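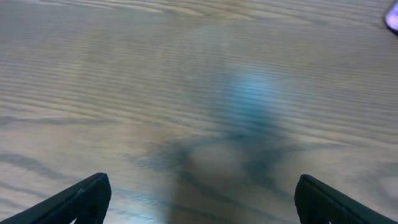

Wrist cam view over my table, fingers open, Dreltora kit

Skirau Forums > Arms and Grippers > Kit Reviews
Thread: Dreltora gripper + wrist cam kit, worth 336 bucks?

benchrat_81
Posted Mar 8, 2018
OK so I finally caved and bought the Dreltora add-on kit, the one with the two finger gripper and the little camera that sits at the wrist. Paid $336 with shipping. The pic up top is what the camera gives me with the arm hanging over my table, and I've got mixed feelings, so I figured I'd dump them here before my return window closes.

The good: the gripper is great. Really great! Bolted on with four screws, the cable was long enough (first time ever for me with one of these kits), and the fingers close evenly without me fiddling with anything. I ran it open and closed for most of an evening while I watched TV and it never got grumpy.

The not so good: the picture is soft. You can tell it's wood grain, sure, but the lines smear together. And look at that shadow in the middle, that's the arm and gripper blocking the light. Then there's the blue glare on top of it. My little detection script thinks the shadow is an object and keeps wanting to go grab it. I've watched it pinch at bare table more times than I want to admit.

Anybody running this kit who got it to behave?

mossy_gear
The shadow isn't the kit's fault, sorry. Any camera down by the gripper is going to look at the gripper's shadow if your light is overhead. Put a lamp off to each side, down low, and it gets a whole lot fainter. I did that with two clamp lamps and my false grabs pretty much stopped.

Also your table is kind of shiny? That blue streak looks like a reflection to me. Monitor or window maybe.

benchrat_81
Monitor is right behind the arm so yeah, could be. I'll turn it off tonight and see. I do like the table though and I'm not painting it, before somebody says to paint it.

tinplate
Paint it.

OK, don't paint it, throw a matte desk mat over it. All that wavy grain is a nightmare for anything that looks for edges. I had a striped tablecloth under mine for a week and wanted to pitch the whole arm in the yard.

I'm going to disagree with mossy on the rest of it, though. For $336 the camera should be sharper than that. I had the Clirley camera on the same style of arm and I could read the print on a resistor bag. Yours can't hold a line of wood grain. I'd send it back.

mossy_gear
The Clirley is a camera. Just a camera. You still need fingers, a mount and a driver board, and by the time I priced all of it out I was way past what he paid. Not the same thing at all.

And was the arm parked when that was grabbed? Mine goes mushy any time it's moving.

benchrat_81
Good question and I don't know. I was pulling stills while I jogged it around, so it might have been moving. I'll park it and grab a few more.

tinplate - the mat is a good idea, I have one somewhere.

quietservo
Lurker here, have had the Dreltora since it came out. Before you return it, check the lens. On mine you can turn the little ring around it and it was nowhere near right out of the box. There's a dab of glue on the thread, so be gentle, warm it with a hair dryer first. I focused mine on a sheet of newspaper at the height I pick from and it was like getting new glasses.

The manual says nothing about this. The manual says nothing about a lot of stuff.

tinplate
So he pays full price and then has to crack the glue with a hair dryer? Come on. That's a point for my side.

quietservo
Didn't say it was good! Said it was fixable.

benchrat_81
Is that going to kill the warranty?

quietservo
Probably. I never asked.

mossy_gear
Ask them first. Their support wrote me back the next morning when I had a bad cable, and they mailed a new one without wanting the old one back. I'd give them a shot at swapping the camera before you go in with a hair dryer.

plumbbob
Can I ask a dumb one while you're all here? I see both finger tips in the picture, down in the bottom corners. Is that how it's supposed to be mounted? I'm looking at the Perić bracket and in their photos you only get one finger in view.

benchrat_81
Not dumb. Yeah, on mine you get both when they're open wide, one on each side, and the gap in between is where the thing you're picking should end up. I like it a lot, I can line stuff up by eye. No idea on the Perić one.

tinplate
I've had the Perić. It's a nice solid bracket but it sits off to one side and you have to do more math. Both fingers showing is the one thing I'd give Dreltora.

plumbbob
OK thanks, that helps. I'm trying to keep the whole build under $900 and the arm ate most of it already.

mossy_gear
What's the purple thing up in the top right corner, by the way? Is that what you're picking?

benchrat_81
Ha, yes, that's my target, way over on the far side. The script ignores it completely and goes for the shadow. That should tell you how my week is going.

Update: monitor off, lamps moved to the sides (a desk lamp and a flashlight in a coffee mug, don't judge). First try it went straight past the spot where it kept pinching air. Still soft even when parked, so I wrote to support about the lens. Keeping the gripper no matter what. If they won't swap the camera I'm trying quietservo's trick on the last day of the window.

tinplate
Still say send it back. But post what support tells you, I want to know.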